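Section 4. Basins: stacking and putting away

The Keltby range is sold as space-saving because the basins nest. They do, up to a point. The maker's leaflet shows a stack of any height with every rim level. We have not managed that, and these steps assume you won't either.

1. Clear a table and put a cloth on it. Bare tops mark more easily than the brochure admits.

2. Set the lower basin down first, base flat on the cloth, and press on the rim to see if it rocks.

3. Hold the upper basin by opposite sides of the rim and lower it in. If it tips to one side, lift it out and start again. Do not push down on it.
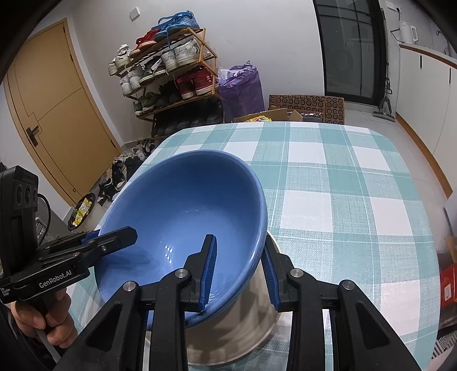 Hidwood Household Stores, Equipment Team

A blue basin over a beige one will often sit at a tilt like this. Colours make no difference to the fit, whatever the Guérin catalogue says about "matched pairs". Size does, so compare the rims before blaming the basin.

4. To separate two basins, grip the wall of the upper one and lift it slowly. Keep a hand on the lower one.

Note: Flisico lists part 305, a spacer ring, as a cure for sticking. We tried it and went back to a folded tea towel.

Caution: Never stack basins with water in them. Dry the inside and the underside first. A glossy surface can look dry when it isn't, so wipe it anyway.

Caution: Keep to 2 basins per stack on an open shelf. The 90 cm shelf in the linen room is the highest we would use.

5. Return the stack to bay 158, rims upwards. If the bay is full, leave the basins on the table and tell the team.

Revised 2023-06-06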